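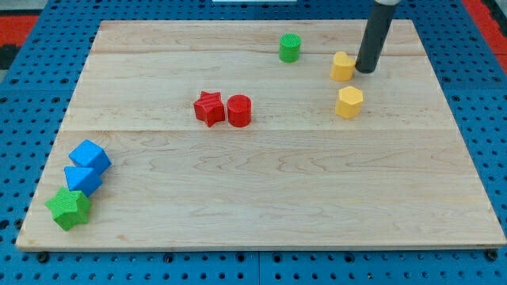
Mayuree Nuchit wrote at ten past seven this morning that the Jullosham page was giving her a blank white screen, then a certificate warning, then nothing at all, and was it her broadband or was it us. It was us, I'm sorry to say, and I told her so straight away, because she has been sending in stories since the very early days and deserves a proper answer even before breakfast.

Oct 16, 2022

So, a Sunday, and I had meant to spend it tidying up the tag list and having a long lunch. Writing this down while it's fresh, partly for me and partly for whoever is minding the site the next time, as I could have done with notes from the January outage and found I'd left myself exactly one line, which said "sorted, see email". There is no email.

What I found when I sat down. The front page was up on Grarden (the old host) and down on Petersen (the new one), and which of the two you got seemed to depend on where you were in the world and how lucky you felt. I changed the name records on Friday evening and thought I had left the old ones in place as a safety net. I had left half of them. The www address pointed one way and the plain address the other, so anybody who had us bookmarked without the www was being sent to a machine that didn't yet have a certificate for it.

Put both on Petersen at 7.40. Asked for a new certificate, refused. Asked again, refused again, and then I read the message properly (always a good idea, I do recommend it) and saw it was still checking the old address. Made tea. Tried at 8.25 and it went through without a murmur.

Then the second thing, which had been hiding behind the first. Stories were loading but the comments weren't, and the comments are half the reason people come, bless them. The export from Grarden had 1,975 posts in it, counting drafts and the old serial chapters, and the import said 1,640. I had a nasty five minutes over that. The missing ones were all from the oldest part of the site, back when we let people paste straight out of their word processors, and the importer was choking on the curly quotes and giving up on the whole post, comments and all, without so much as a warning.

What I did about it, in order:

Took a fresh export from Grarden and kept a copy on my own machine and another on the stick in the desk drawer.
Ran the old posts through the Prelteck clean-up script, the one we used for the newsletter archive. It wanted the file in smaller pieces, so I fed it in lots of 547 and whatever was left over.
Imported again into a test copy, NOT the live one. I was tempted, I'll admit.
Checked the count. 1,975 on both sides. I may have cheered.
Read 20 stories picked from here and there, top to bottom with their comments, looking for those odd little question marks in diamonds. Found them in two, both in titles, and fixed them by hand.
Swapped the test copy in at 2.15 in the afternoon.

Lunch was toast.

Still not right: the search box only knows about stories from the last few years. I think it wants to rebuild its index and hasn't been told to. I've set it going overnight and will look in the morning. Also the "submit your story" form sends its thank-you note but I can't see that the story itself lands anywhere, so until I've got to the bottom of it I have put a line on the form asking people to email us instead. If you are reading this and you sent something in between Friday night and this afternoon, please do send it again - I would hate to lose one.

Left a short notice on the front page too, with a thank you to everybody for their patience. I kept it to two sentences. The first version was much longer and grovelled rather a lot.

Mayuree wrote back at teatime to say that it was all working at her end and that chapter nine of the lighthouse serial had made her late for her sister's. I'm choosing to take that as a sign-off.

To do before cancelling Grarden: check the mail forwarding, download the old visitor logs, and find out what on earth the folder called "keep2" is. Don't cancel until the search is mended. Their renewal isn't until January so there is no rush, whatever the reminder emails say.

6 comments
Shared 3 times

Recent entries
Tidying the tag list, part one
Why the newsletter went out twice
Serial chapters: a better way to number them
Moving house - Grarden to Petersen, the plan
Spam again, and what the filter let through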